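4.2 What people do with the middle

I came to the block sets sideways. My first plan was to look at how families in Kenulley store toys, and I'd already spent most of a January in other people's lounge rooms before I noticed that the storage bored me and the laying out didn't. Give someone a board and a handful of coloured shapes, say nothing about what they're for, and they'll arrange them. They nearly always do it before they've finished their tea! So this section is about the arranging, and I've left the cupboards to Section 6.

The Prevlow sets are the ones I'll lean on here, mostly for their size. A set is small enough that you can take it all in at once, and there's enough of a mix of shape and colour that a person has to decide which matters more to them. Sorters by colour were the bigger group in the Clillell homes (Xiomara Kincaid found the same in her pilot, though she was working with buttons). Sorters by shape tended to start again at least once. And then there's a third lot I hadn't planned for at all, who don't sort. They spread things out along the edges and leave the middle alone.

I went through our 272 layouts with Esperanza Park over 2 long afternoons, and we kept getting stuck on that third lot. She wanted to call them unsorted. I didn't like that - a ring is a decision, even a wobbly one, and you can't get one by tipping out a bag. We settled on "edge layouts" and gave them their own code, with a note for whether like colours or like shapes ended up side by side. Figure 5 has an edge layout where the two stars share the far side with a yellow hexagon, and the heart has gone to the near right.
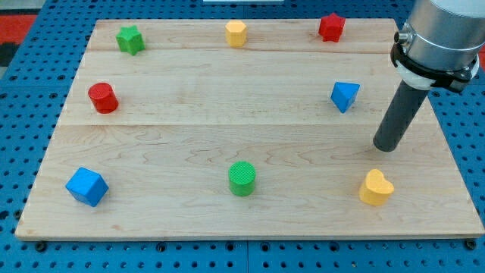

Figure 5. Edge layout on a maple board, centre left clear. Blocks in red, green, yellow and blue.

Does an empty middle mean the person has finished? Going by our follow-up chats, often it doesn't, and plenty of people told us they were saving the space for something they hadn't thought of yet.

That answer changed how I handled the timings. In the Holloway homes we'd been stopping the clock when hands went back to laps, and I now think that was too early for edge layouts. I've kept those times in the appendix, flagged, and left them out of the comparison between colour sorters and shape sorters. Esperanza would have dropped them completely and she may be right, but I'd sooner a reader could see them and grumble.

One more thing on coding. Where a pair of matching shapes sat on the same side with a different block between them, we marked them as "near" and didn't count them as a group. It's a fussy rule and it cost us an argument, but it's the one used in every table from here on.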